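Chapter 5
Sorting and Storing Small Household Things

Most kitchens and playrooms hold more small items than shelf space. This chapter covers how to group them, stack them, and put them away. The toy pieces used are a saucepan, an iron, a bowl, and a set of green cubes.

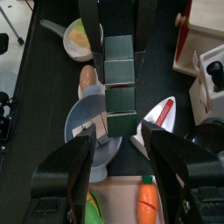
Start with the shapes that stack. Cubes sit flat on each other and take up little of the table. Round things - eggs, fruit, most vegetables - roll, and they need a cup, a dish, or a box. In the Stiscombe method, used again in Chapter 11, round items are set in a dish before anything else is moved.

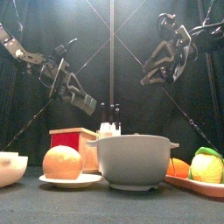 5.1 Grouping by Shape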